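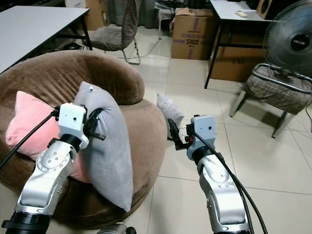 Fig. 3 - Round seat with pillows, tiled floor. One pillow on the floor beside it.

Section 4. Placing and dressing the round seat

Read section 3 first if the seat is still in its bag. This bit assumes it's unpacked, fluffed and you're happy with the colour.

4.1 Before you start

You need:
- the seat
- the pillows, up to 3 for this size
- a broom and a damp cloth
- a second person if there are stairs

Shoes off, or at least clean ones. Plush shows everything.

4.2 Where it goes

1. Pick the spot. Flat floor, away from heaters and the fireplace. Keep 300 mm clear behind the raised back so it can spread a bit when someone flops into it.

2. Sweep. Grit under the base will scratch tile and chew up the fabric underneath. Get into the grout lines too, that's where it hides.

3. Wipe with the damp cloth and let the floor dry. Properly dry.

4. Carry the seat over, don't drag it. One hand under the base each side. Do NOT lift by the back rim - the filling slides to the bottom and you'll be back at section 3.

5. Set it down with the raised part of the rim toward the wall and the low side facing the room.

6. Press down in the middle with both hands, then give it a quarter turn and press again. Should sit without rocking. If it rocks, lift, shake the filling across, try again.

Note: on smooth tile the seat can creep forward over a few weeks. A Prekent grip mat underneath fixes it. Get the 42 cm one, the bigger mat sticks out the front and people trip on it.

CAUTION: Never put the seat at the top of stairs or under an openable window. Kids will climb on the rim.

CAUTION: Not for babies to sleep in. Not for naps, not with someone "keeping an eye". Pillows make it worse.

4.3 Shaping the hollow

Do this before any pillows go in. Most complaints we get about pillows falling out come down to a flat centre.

1. Kneel in the middle. Knees together.
2. Shuffle round in a small circle, twice.
3. Get off. There should be a dip with the rim standing up round it.
4. Go along the back rim with your hands and pull the filling up from below. Squeeze, lift, squeeze, lift.
5. Low spots at the sides - slap them from outside. Sounds silly, works fine.

New seats go flat again after the first few evenings. Just redo it. Settles down by the second month or so.

4.4 Putting the pillows in

Order matters a bit. Back ones first, loose ones last.

1. Shake each pillow out, hold by two corners. Check the seams while you're there. A popped seam is easy to stitch now and a pain once it's shedding.

2. First pillow (the pink, if you have the same set as fig. 3) goes to the left of the cushion. Lay it down, seam edge tucked in toward the rim so it isn't rubbed when people get in and out.

3. Second pillow, light grey, stands up near the centre. Pinch it by the top edge, lower it in, push the bottom edge down into the hollow. A slight lean forward is okay. If it folds over completely the hollow is too shallow, go back to 4.3.

4. Turn it so the little tag is where you want it. Some like the tag at the back. Don't cut it off.

5. Third pillow, the small pale one, goes to the right. This is the one that ends up on the floor. If it's tucked down against the side of the seat, pick it up, brush it off, and press it into the gap between the grey one and the rim.

6. Stand back, have a look. Nudge things. Done.

Note: if you only have two pillows leave the right side open, it's the easier side to sit down from.

Note: bigger pillows from the Bingate range will fit but only one at a time. Two and there's no room left for a person.

4.5 Tidying up day to day

Takes a minute. Do it at night and it looks good in the morning.

1. Everything out of the seat. Pillows, remote, socks, whatever is down there.
2. Run a hand around the inside of the rim. Things work there way down.
3. Lift pillows off the floor straight away, don't leave them to be stepped on. Tile looks clean and isn't.
4. Plump the hollow (4.3, short version - just steps 4 and 5).
5. Pillows back in, same order as above.

Weekly: vacuum with the soft brush, lowest setting. Brush the plush one direction, then back the other way. Move the whole seat and sweep under it.

CAUTION: No steam on the plush. It mats and it won't come back.

4.6 Cleaning marks

- Food, mud: let it dry, then brush off. Rubbing it wet drives it in.
- Drinks: blot with a dry cloth. Then a damp cloth. Then dry again. No soap on the first go.
- Pillow covers: follow the tag. If the tag's gone, cold wash and line dry in the shade.
- Refills: the top-up bag is part no. 355. One bag is plenty for a normal top up, don't overfil or the pillows won't stay put.

4.7 Quick fixes

Pillow keeps sliding out the front - hollow too shallow, or seat is tipped forward. Check the floor, redo 4.3.

Pillow keeps going over the right side - rim has slumped there. Pull filling up from below.

Seat looks lopsided - quarter turn, press, quarter turn, press.

Back rim won't stay up - low on filling. See refills.

Seat slides when you sit down - dust under it. Sweep, wipe, or use the mat.

Section 5 covers storage and moving house.

Guide last revised February 23, 2023. Prisbridge home seating.

Comments (4)

Eetu Miettinen
The kneel and shuffle thing works great, thanks. We had ours on tile with no mat and it was halfway across the family room by April. Is the mat okay over underfloor heating?

Prisbridge support
Hi Eetu, yes it's fine up to the normal floor setting. Lift it now and then to let the floor breathe.

woldemariam_k
Step 5 in 4.4 is my whole life. Small pillow on the floor every single arvo. Tried wedging it behind the grey one instead and it lasts longer, maybe add that?

Deb
Can you wash the brown cover or only spot clean? Can't find it anywhere in section 4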